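The Surkinano evaluation group has completed its first comparison of hand-held gripper configurations for the Drernaveo data program. The results are posted below as a thread. Questions may be left under the relevant post. (1/11)

- **2/11** Two fingertip sets were compared: the Sang set and the Skostham set. Both were fitted to the same model of hand-held gripper, with the same wrist-mounted camera and the same recording settings. Only the fingertips changed between runs.

- **3/11** Each set was used for 100 recorded attempts on the open shelving task. Operators picked up a light object from a compartment, moved it to the one beside it, and released it. Trinity Begay wrote the task sheet, which will be published with the data.

- **4/11** All sessions were held in the main workspace under the regular ceiling lights. The group chose this over the test booth because program recordings will be made in furnished rooms, with other people working nearby. The wrist camera looks out past the fingers to the wall cabinet, the brickwork and the desks beyond. 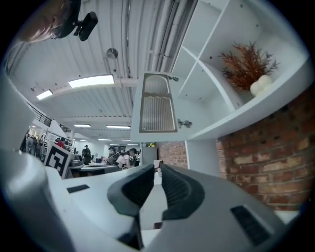
- **5/11** Grip results. The Sang fingertips completed 81 of 100 attempts. The Skostham fingertips completed 93 of 100. Most failures with the Sang set occurred at release, when the object turned before it was clear of the fingers.

- **6/11** Operators' comments were collected separately from the scores. Several found the Sang set easier to place around thin stems and handles. Alaric Calloway noted that the Skostham set needs a firmer squeeze to close fully, and that his hand was tired by the end of a long session. This will be checked again with a lighter return spring.

- **7/11** Tracking results. The group logged 663 short clips in total, including calibration and practice. Of these, 19 were rejected because the position track was lost for longer than the allowed time. Rejected clips were kept in a separate folder and were left out of the grip scores.

- **8/11** The second part of the comparison concerned the camera lens. The wide lens takes in the ceiling and the floor as well as the fingertips, at the cost of strong bending toward the rim. With the fingertips meeting in front of the shelves, both door hinges remain in view, and so does the marker plate beside a second gripper on the right. 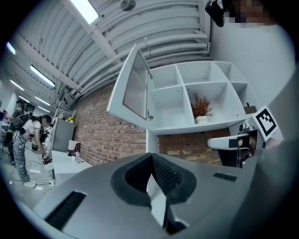
- **9/11** The group recommends the wide lens for all shelf and cabinet tasks. Straight edges must be corrected in software before any distance is measured from the picture. The correction file currently in use was made in November and should be replaced if a lens is removed or refitted.

- **10/11** Limits of this comparison. All attempts used light, rigid objects. No soft packaging, glassware or filled containers were tested, and the scores should not be applied to them. The operators were staff members already familiar with the grippers. New operators may obtain lower scores with either set.

- **11/11** Next steps. A further 122 attempts are planned with the Skostham fingertips and the lighter spring, covering cabinet doors and drawers. The Sang set will remain available on request for work with narrow objects. Teams that wish to propose a task should send Trinity Begay a one-page outline stating the object, the starting position and the condition for success.

## Correction to post 7

The time allowed for a lost position track was missing from the original post. The limit was one second, applied equally to both fingertip sets. The number of rejected clips is unchanged.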